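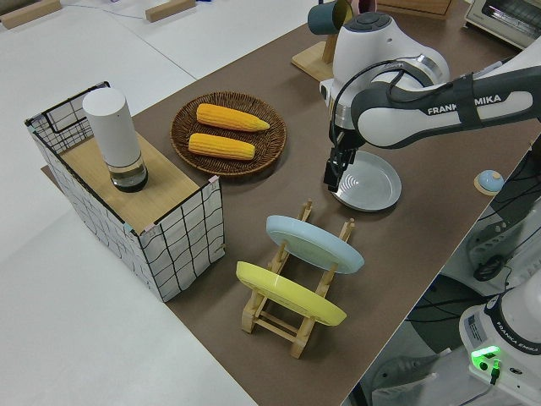
Page last changed: December, by the unit coordinator

Kestton Community College
Home Skills for Hospitality, Unit 2: The Small Kitchen Table
Handout for students (please bring it to the practical)

1. What this unit is for

In the first unit we spoke about cleaning. Now we speak about where the clean things go. Many students live in a flat where one table must do the work of a pantry, a bench and a dining place. For this reason we practise with one table and with few things: plates, a dish rack, mugs on a mug tree, a woven basket with corn, a toaster oven. If you can keep such a table in order, a bigger kitchen will not be difficult for you.

The words you need are: dish rack, slot, rim, peg, mug tree, handle, wicker, cob, ear of corn. In Australia people often say "cob of corn" and in some other places "ear of corn". Both are correct and I use both in class. Please write the words in your notebook with the colour or material of the thing, for example "a light blue plate" or "a woven basket". It helps the memory.

2. Plates

A plate lying flat takes a lot of table. A plate standing in a rack takes very little, and the air can reach both sides of it. We put plates in the rack by these rules:

Hold the plate by the rim, with the thumb on top.
Lower it straight down between the pegs, do not push it from the side.
Begin with the rear slot and come forward.
Leave one free slot between heavy plates if the rack is long enough.
Do not let two plates lean on each other.

A wooden rack needs a little care also. Wipe the pegs with a dry cloth after use and once a month leave the rack near an open window for an afternoon. The racks we bought from Skuvarwood have lasted well, but one of the older ones became dark at the bottom where water was left standing. If you see dark marks, tell me and do not paint over them.

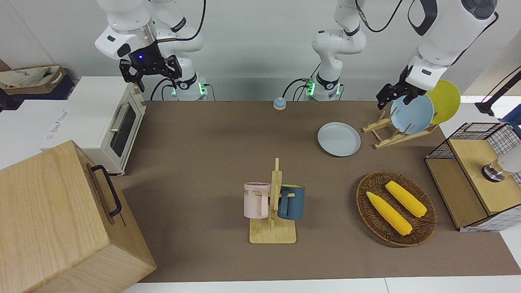
Can I leave a plate flat on the table while I fill the rack?
Leave it flat if you will need it in the next few minutes, for example for serving. Otherwise it should go to the rack, and the flat place should be kept for food.

3. Mugs

A mug tree holds the mugs by the handle. The tree must stand on an even surface, and its base should be fully on the table, never half over the edge. Hang the first mug on one side and the second on the opposite side, so the weight is shared. If you hang all on one side the tree can fall when somebody touches it.

Dry the mug inside before you hang it. A wet mug makes drops on the base, and after some months the wood becomes rough. The usual mug in our cupboard holds 300 ml and the small ones 200 ml. Please do not hang the big 1000 ml jug on a peg, even if the handle fits. I have seen this more than one time.

4. The basket

Wicker is good for food which still has its own cover, or for food that will be cooked soon. Corn without its leaves dries quickly, so treat the basket as a place for serving and short waiting. Lay the cobs next to each other in the same direction. They roll less, and it is easy to take one without touching the other.

Do not wash the basket under the tap. Use a soft brush for crumbs and then a damp cloth. When we use the basket at the Tagle open day, we put a clean napkin under the food, and you may do it at home too.

5. Things which do not move

The toaster oven and the cabinet stay in their places. Everything else is arranged after them. Keep free space on all sides of the toaster oven and do not store paper or cloth on top of it. If a cabinet has a drawer, try to open it fully before you decide where the basket will stand. A basket in front of a drawer will be moved ten times in one day.

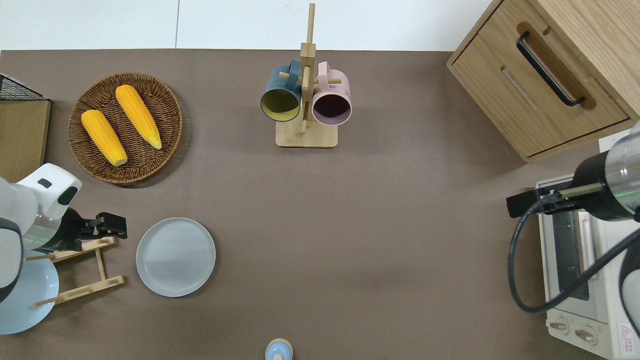
One reply on the class page, signed Grullero, says that the mug tree should stand near the place where you pour the drink, and that a tree at the back of the table makes people reach over the food. I agree with the second part. For left-handed students the pouring place may be on the other side, so please try both.

6. Practical task

Work in pairs. One student removes the plates, the mugs and the basket and wipes the table. The other student puts them back by the rules in parts 2 to 4. Then change roles. Write five or six sentences about what you put first and what you would place differently in your own kitchen. Use full sentences and the past tense.

Bring a dry cloth and your notebook. Aprons are in the room.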